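Public Markets Deserve a Place in the Housing Plan

The draft housing plan for Trotside sets aside land for apartments, parking, a school and a clinic. It sets aside none for a public market. Members of the planning board have described this as a matter for private developers, who may lease ground-floor space to food sellers if they wish. That position should be reconsidered before the comment period closes in August.

A covered market is a modest piece of public infrastructure. It needs a roof, drains, water, power and a set of rules that tenants can read in one sitting. The city already owns two such buildings, both opened when land near the river was cheap. The Hakoda Street hall has 215 stalls and a waiting list that its managers stopped adding names to last year. The smaller hall at Bensaid Square has 100, and every one is let.

The plan would bring 3,106 new homes to a district where the nearest full grocery store is across the rail line. Residents without cars will depend on whatever opens at street level. Experience in the Skosell development should give the board pause. Retail units there were built to a size that suited pharmacies and bank branches, and the rents followed. Several stood vacant for years, and the bakery promised in the sales brochure never signed a lease.

Fadwa Abdel Rahman, who served on the Skosell tenants' council, wrote to the board in the spring that a small food business "cannot rent a quarter of a shop." Her point is practical. A person who bakes at home under license, or who sells vegetables from a single van, needs a counter and a sink for four mornings a week. Commercial leases are seldom written for such a tenant. Market leases are.

Opponents raise the question of cost, and they are right to raise it. Bensaid Square required a subsidy in its early years, and a new hall would probably require one as well. The board's own consultant, Salamatu Kpodo, has noted that stall fees alone rarely cover major repairs. The same may be said of libraries and swimming pools, which the plan funds without argument. The proper question is whether the service is worth its price – and on that question the draft offers no analysis at all.

The board should reserve one parcel near the station, publish an estimate of building and operating costs, and ask existing stallholders what they would change about the halls they now use. Should the figures prove discouraging, the parcel can be released for housing at a later stage. Land that has already been sold cannot be recovered on the same terms.
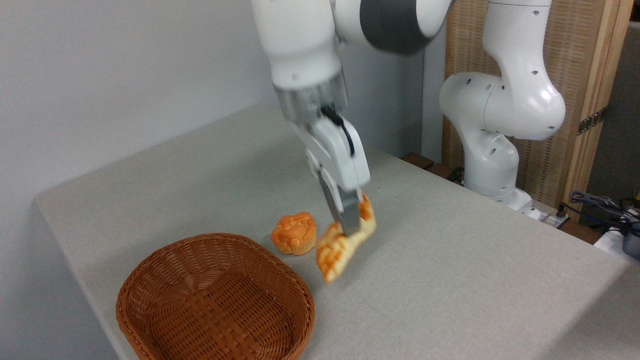
The board should also settle who would run the hall before any design is commissioned. Hakoda Street passed between departments several times, and its maintenance records were divided among them. A single office with a published budget would be a sound condition of approval, and it should be written into the plan itself.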